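Week 5 notes: Can they do chores yet?

Posted for those of you who missed the session, and for those who were there but were (I saw you!) eating. These follow the order I talked in, more or less. The reading is still the Nigatu chapter, and yes, you do need the part at the back.

I started by asking who would let a machine empty their dishwasher tonight, with their own plates in it. Two hands went up, and one of those belonged to somebody who owns plastic plates. Hold on to that feeling, because it's a pretty good test. A chore is done when you don't have to check it afterward. If you have to stand there watching, you've swapped one job for a duller one.

So where are we? Vacuuming, sort of. Mowing, sort of, if the yard is simple. Both of those are moving over a surface without touching much of anything. Once a chore means taking hold of things, the picture changes fast, and picking stuff out of a bin is where I like to begin, since it's the piece that shows up everywhere: toy boxes, laundry, the junk drawer, the returns desk at a warehouse.

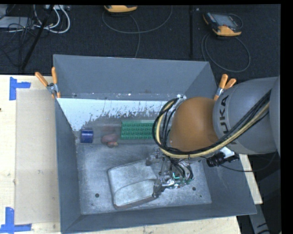 A bin sounds easy and it really isn't. The walls get in the way of the arm, and anything that ends up against a wall or in a corner leaves no room for a finger on the far side. You and I would drag the thing toward us, tip it, pinch it, never think about it. A two-finger hand has to pick one spot and commit. Soft things bend when you squeeze them, round things roll off, and flat things lie there with nothing to grab. Then there's the arm's own body to keep track of, with cables hanging off it (more on cables in the lab, bring patience).

Now the numbers, and please copy these down because they come back in the homework. Suppose a shop called Tundolgate wants 1000 picks a shift from one station, and the robot gets 800 of them without help. Sounds great, right? 80 percent! But that leaves 200 times a shift when a person walks over, works out what went wrong, fixes it and starts the thing up again. If each visit takes 2 minutes, you've used up 400 minutes, or most of somebody's working day. I got a groan for that one and I was very pleased with it.

Flor Echeverri asked whether a home is harder than a shop floor, and I gave a rambling answer, so let me try again. A shop can change itself to suit the machine: same bins, same light, same parts. My kitchen will not do that. On the other hand, I'm not in a hurry at home. If the socks take all night, fine, let them take all night! Slow is OK in a house, and breaking my grandmother's bowl isn't.

We ran out of time before the Bornov and Hedex comparison. Short version: Bornov goes for one arm and one narrow job, Hedex wants a single machine for the whole house, and I'd put my own money on Bornov for now. I could be wrong, I said the same kind of thing about speech recognition and I was badly wrong.

Homework

Pick a chore you did this week. Write out every time your hand touched something, including the bits where you nudged or steadied. Mark the ones you did without looking. Then tell me which step you'd expect a machine to get stuck on, and who would have to come and rescue it. One page is plenty, and bring it to the lab.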